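Chore Machines: Your Questions, Such As They Are

Can I buy a robot that does my laundry?
You can buy one that does part of it, slowly, with you standing there. The washing was solved decades ago by a box with a door. Folding is the holdout.

Why is folding so hard? My nine-year-old can do it.
Your nine-year-old has fingertips, and has been handling blankets since birth. A machine has to guess where a floppy thing ends, pinch one layer instead of three, and guess again once it has moved. A mug keeps its shape when you grab it. A towel has other plans.

How do they learn, then?
Mostly by copying people. Someone picks up a pair of hand-held grippers and folds the same cloth until lunch, and then folds it some more. Bouchra Salem, who ran the towel sessions for our Janik trials, did 334 folds in May and says she now leaves her own towels in a heap.
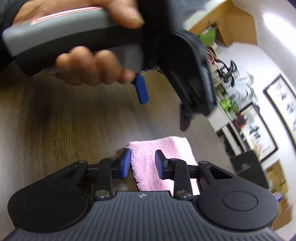 Fuzzy fabric is worse than flat cotton, by the way. The edges are vague and the pile hides the seams. We put Janik through 700 attempts on plush and it finished 184 of them to a standard Bouchra would accept. Her standard is "square-ish."

What about dishes?
Plates, fairly good. Wine glasses, please don't.

Is it any better in a shop or a warehouse?
Yes, if the items are boxes and the boxes behave. The Gorari stockroom gave us 78 kinds of item to sort, and the trouble was nearly all in the bags.

Will it clean the bathroom?
We've asked. Next question.

So when should I get one?
If you enjoy watching a washcloth being folded very carefully, now. Otherwise keep the nine-year-old on retainer and check this page again next May.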